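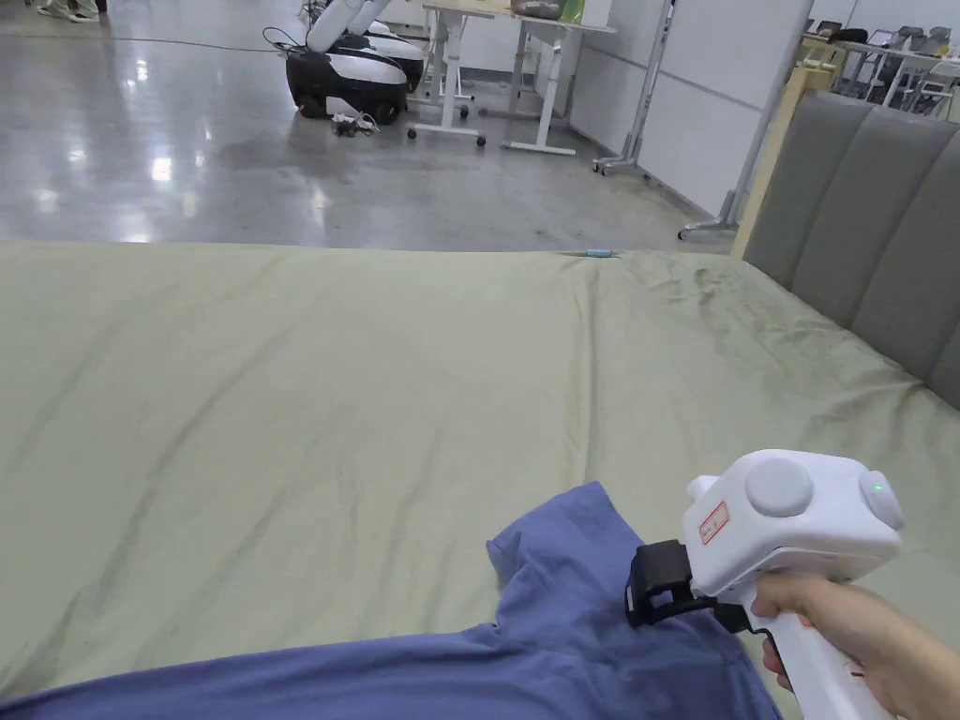 Most gripper comparisons I read are about payload and closing force. I think a T-shirt on a bed is a better test, and a cheaper one.

At Prenbridge we tried 2 hand-held grippers last December, the Curnodum and the Ghanem. Jingyi Qian ran 270 picks with each. On foam blocks there was nothing between them. On cloth the Ghanem kept taking the sheet along with the shirt. A wide, flat jaw does that on a soft surface, and a payload table won't tell you.

People object that cloth is hard to score. Xiuying Xu made that point to me, and she has a case. A block is either in the jaw or it isn't. A shirt can be held by one layer or two, or by a hem that slips a second later. My answer is to write down which of those you got. It takes longer, but then the numbers mean something.

I would also start at a corner. It is the easiest place to get one layer, so a gripper that fails there can go back in its box.

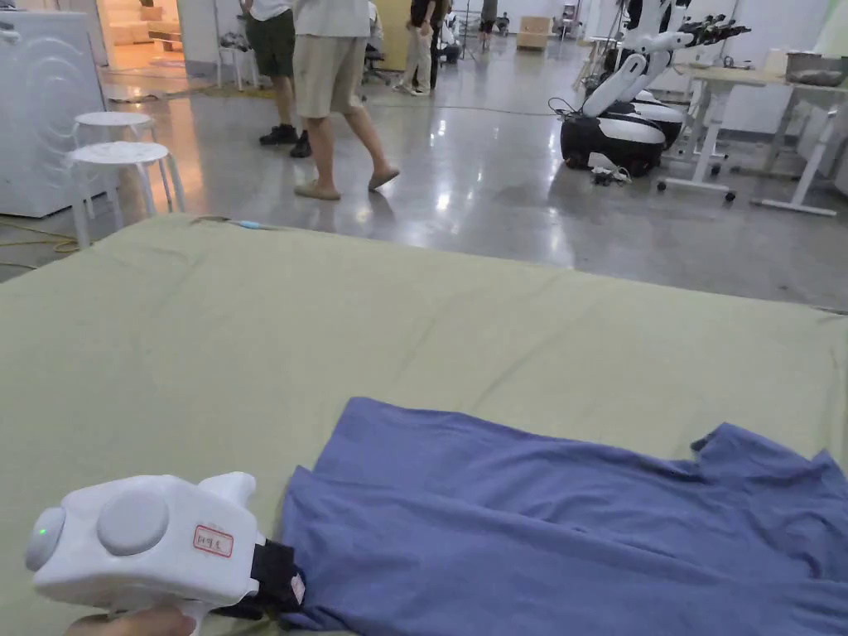
What I would buy

The Curnodum, for now. It costs 2,897 dollars, and the jaw pads can be changed in 11 minutes. I would not buy either one for an arm before doing the same picks by hand. Your hand can feel a bad grasp and correct it, and an arm on a fixed path will not. If the hand-held version struggles with a shirt, the mounted one will too.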